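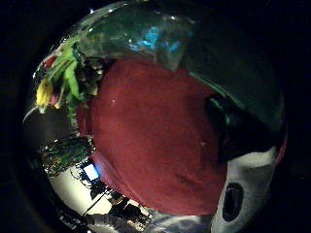 Slide 1: Flowers and a maroon tablecloth, close up.

Can a machine do the flowers yet?
Speaker notes, Tidetti workshop day, 4th May

Leave the title up while people sit down. Say good morning. Check that the back row can hear.

Start with the short answer: for flowers in a vase, no, not to a standard a shop would pay for. For wiping, carrying and stacking, sometimes. I'll spend most of the 32 minutes on the first one.

Say where I'm coming from. I ran the back room of a flower shop for years before I went to work on the Kelex project. I still judge a machine by whether I would have left it alone with a Saturday order.

Go through what the job involves. You hold the vase low so it doesn't tip. The other hand goes up among the stems and moves one without dragging its neighbors along. Daisies on long stems swing when you let go. Artificial stems are easier because they don't bruise, but they catch on each other just as much.

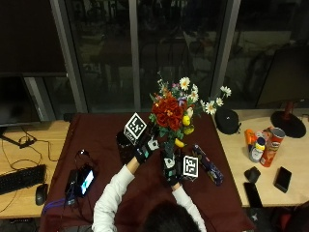
Slide 3: Two hands

Ask the room who has arranged flowers with one hand. Wait for the laugh, if there is one.

Most of the demos I get sent have one arm and an object that stands still. In a real arrangement the vase moves, so one hand is always busy holding it. Gloves with sensors record what both hands do, and the square markers let a camera follow where each hand is. The Pondov people in the front row know this part better than I do. Keep it to a minute.

Then the mixed table. At home, flowers share the space with whatever else got put down: snacks, a phone, cables, a piece of fruit. A person can keep hold of the vase and pick up a banana by the stem end without stopping to plan it.
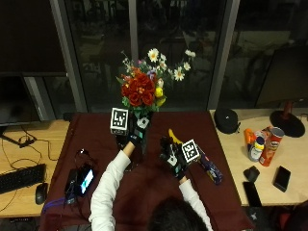

For a machine that is two grips at once, one on something hard and smooth, one on something soft that bruises. Our own count in January was 268 tries at moving one piece of fruit while a vase was held steady. It finished 67 of them without help. Read both numbers slowly, people write them down.

Don't get drawn into price here. If asked, the Panicker arm we tested is a lab unit and isn't for sale.

Next, tulips. I use them because the leaves are wide and they hide the stem you want. When a bunch lies flat beside the vase, you have to find the end of one stem under the others and slide it out. New staff took a week or so to get quick at it.
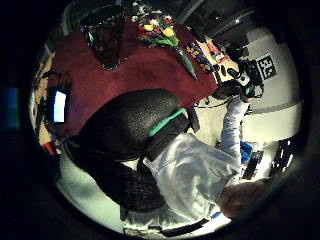

Slide 6: What I would buy today

A floor cleaner, yes. Something to carry full buckets from the cooler to the bench, yes, if the floor is level. Something to make up bunches, no.

Repeat the question into the microphone before answering. Handouts are on the chair by the door. Stop at the clock even if hands are still up.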